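Home | Projects | Snacks | Notes | About

Posted in: Data & Lists, Pantry

# Drollel: the snack table list

Hi! So this is the README for Drollel, my small and slightly obsessive list of things that get put out on snack tables. It started as a spreadsheet I kept for myself, then Kusum Rana asked for a copy, then she wanted to know what half the columns meant, and I figured I'd better write it all down before I forgot too.

Last updated December 26, 2018, with a mug of tea and the tail end of a tin of shortbread.

## What's in it

Around 1,000 rows, one row per item per table. A "table" is any spread where people help themselves: break rooms, bake sales, the counter by the door at a school concert, my aunt's sideboard. If it has food on it and people wander past, I want it.

The main file is `items.csv`. The columns are:

- `table` – the short name I gave the spread
- `item` – plain words, lowercase (cookie box, bread, chocolate bar)
- `wrap` – box, foil, clear wrap, tub, bottle, bare, other
- `holder` – what it sits in or on: tray, basket, rack, stand, plate, straight on the table
- `level` – for racks and stands only, counted from the top
- `note` – whatever I felt like saying

There's also `holders.csv`, which is just the trays and baskets and so on, because I got way more interested in those than I expected to. A good stepped rack changes a table completely! Things at the back get seen, and people stop knocking over the front row to reach them.

## How I decide what goes where

The holder column causes the most arguments (mostly between me and Rozália Vincze, who did the second pass on the whole file and has strong feelings about baskets). My rule is that the holder is whatever the item is touching. If a box is on a rack and the rack is on a tray, the holder is the rack. Rozália wanted both. We went with one, and you can put the other in `note` if it matters to you.

Wrap is what you'd have to open first. A loaf in foil is foil, even when you're pretty sure there's a plastic bag under there. And if I can't tell what's inside, the item is just "wrapped block" or "package" and I leave it at that. I used to guess, and then I'd look at the row a month later and have no clue where "banana bread" had come from.

Brands are left out of the main file. I had them in for version 2 and it made everything harder to sort, plus half the labels were facing the wrong way.

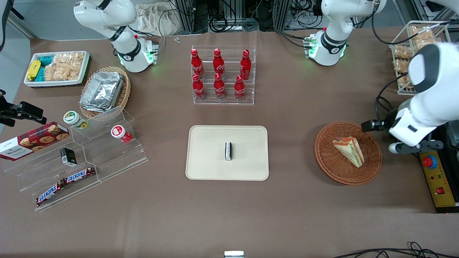 *Bread tray up top, foil in the basket, sweets on the clear rack, red bottles on their own stand.*

I love this kind of layout for practice, since it uses nearly everything in the holder column. The tray gets its own set of rows: bread-like pieces as clear wrap, and the yellow and teal packages at the end go in as "package", no guessing. The foil block is foil, basket. The cookie box is box, rack, level 1, easy. The two chocolate bars down by the front edge of the rack are where people slow down, and I'd say pick a level, write it in, and put "low front" in the note so the next person knows what you meant.

Bottles on a tiered stand get one row each. Yes, it's tedious. Yes, even when they're all red.

## Versions

We're on version 4. Version 3 is still in the folder called Druketti (long story, it was the name of the old list) and it mostly works, except that `level` counts from the bottom. Please don't mix them. I did, in January, and spent a whole evening flipping numbers by hand.

## Known problems

- "Tub" and "container" are used for the same thing in the older rows. I'm fixing them as I bump into them.
- The Foulkes tables have no `level` values at all. I hadn't thought of it yet.
- Anything tagged `brirner` was entered on my phone, so expect typos.
- Crumbs are not an item. Somebody did add them. I took them out.

## Using it

Go ahead and use it for whatever you like: planning a bake sale, a class project, settling a bet over plates. If you add tables of your own, send them over and I'll merge them when I get a quiet weekend. Keep the column names the same and save as plain CSV, please, no merged cells.

4 comments | 3 shares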